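1/ ok moving out thread bc three people asked. just handed back the keys to the Stutgate apartment, 5 yrs in there, got all but $101 of the deposit back. writing this on the bus so sorry for typos

2/ first thing. read the lease AGAIN. mine had a flat cleaning fee "up to $400" buried on the last page. up to!! means you can argue. I argued

3/ floors. they go for the floors first. sweep before you mop, corners, behind the door, under the radiator. then sweep agian after the boxes are out

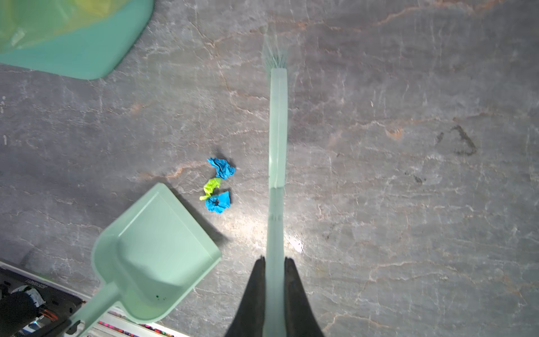

4/ paperwork
email everything. phone calls dont count. Benoît Lacroix at the rental office was nice on the phone and then remembered none of it. the email he remembered

5/ movers. Branow quoted me 300 and stuck to it. Zovmont wanted a deposit just to come look at the couch. no thanks

6/ pack the cleaning stuff LAST. I taped mine into a box the night before and had to cut it open at 6am. keep out trash bags, a sponge, dustpan, one roll of paper towels

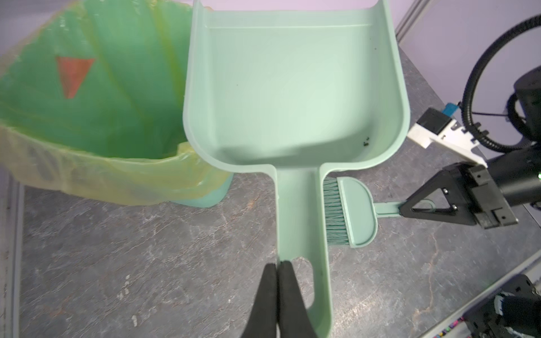 and a lightbulb, they charge for dead bulbs. the hallway one got me last time, not this time

7/ mail forwarding, do it two weeks ahead. I did it two days ahead and my bank card is somewhere between here and Bouzid street

8/ the $101 was for a towel rail. it was loose when I moved in. no photo from day one so no proof. take the photos on day one

9/ my stop. will answer replies tonight if the internet is on at the new place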